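4.2 Workspace rules for tabletop collection

Most of what goes wrong in a manipulation study goes wrong before the robot moves. We learned this over 1468 recorded trials, of which 284 had to be set aside for reasons that had nothing to do with the policy, the controller or the hand. The commonest reason was that the operator and the annotator had different ideas of what "the start position" meant. The second commonest was that a person had tidied up.

The rules in this section were written after those losses, and they read like it. They are not meant to replace the general safety requirements a site already follows. They cover the duller ground underneath: where things stand, who may touch them, and what has to be written down before anyone says "go." Earlier drafts ran to eleven pages and were admired by everyone who did not have to use them. The present version fits on one sheet, and we have seen it read.

Rule 1. The workspace is declared, then frozen. Before the first trial of a block, the operator lists every object on the work surface by its plain household name. Fixed items such as racks and shelves go on the list too, including empty ones, and so do objects that play no part in the task. In the Brutport protocol, from which we borrowed a good deal, only "task-relevant" objects are listed. We tried this. It led to a long meeting on whether a banana is task-relevant when the instruction concerns something else and the banana is simply nearby. The meeting did not settle the matter, and we now list the banana.

Rule 2. Furniture counts as equipment. A desk that has been moved by the width of a thumb is a different desk as far as a reach trajectory is concerned. The position of each foot is checked at the start of a block and again at the end, and both checks are entered in the log. Sites using the Furnimitz layout sheets can mark this on the printed floor plan. Sites without them can use a tape measure, an instrument that has never needed a firmware update.

Rule 3. Cables have owners. Every cable that reaches the robot is assigned to one person for the length of the block, and that person walks its full run before power-on. Overhead runs must leave slack for the complete planned motion. Cables that rest on the floor are allowed within the working area, but the walking route to the emergency stop may not cross them. We adopted the last clause in August, after a drill in which our fastest runner chose the shortest path. 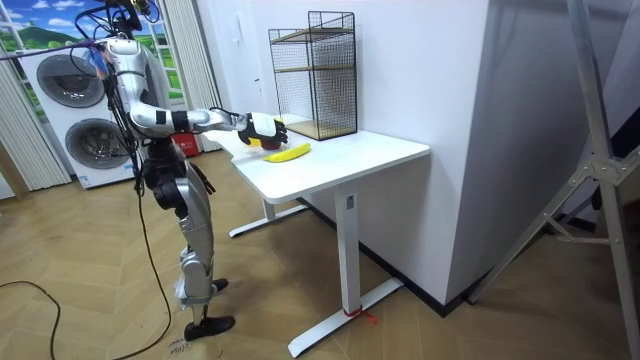

Rule 4. Hands stay out until the arm is parked. "Parked" means the controller reports a hold state and the operator has said so aloud. A robot that has merely stopped is thinking, stuck or waiting for a packet, and it looks the same in all three cases. The temptation is strongest when an object has been nudged slightly out of place and a helpful finger could put it right in a second. The helpful finger is a safety problem first and a data problem soon after. Trials with an unrecorded correction are discarded, even when they are the best ones of the day – they often are.

Rule 5. A block is 200 trials or one shift, whichever ends first. No block is carried over to the next shift. Operators at the end of a long block grow generous in their judgment of what counts as a grasp, and the annotators, who come to the footage fresh, do not share the mood.

Rule 6. Failures are logged in the words of the form. The form offers 4 categories: missed contact, lost contact, wrong object, and aborted. Free text is welcome in the comment field and nowhere else. Before this rule, our logs contained "nearly," "nearly but nice," and one entry that consisted entirely of a sigh, spelled out.

We compared this set with the Seneviratne checklist, which is stricter on operator training and silent on furniture. The two can be used together without conflict, provided that the block length in Rule 5 takes priority. The Uneck guidelines are harder to reconcile. They permit manual resets during a hold without a spoken confirmation, on the grounds that speech slows the work. It does slow the work. We timed it, and the delay was smaller than the time lost to a single argument about whether the arm had been parked.

One limitation should be stated plainly. The rules assume a single robot and a single operator with authority over it. With two operators, Rules 3 and 4 need a named lead, and the form needs a line for that name. We have not tested the rules with mobile tasks that cross from one work surface to another, where the question of when a workspace is "frozen" becomes awkward. Section 4.3 describes the log format, including the fields that people skip.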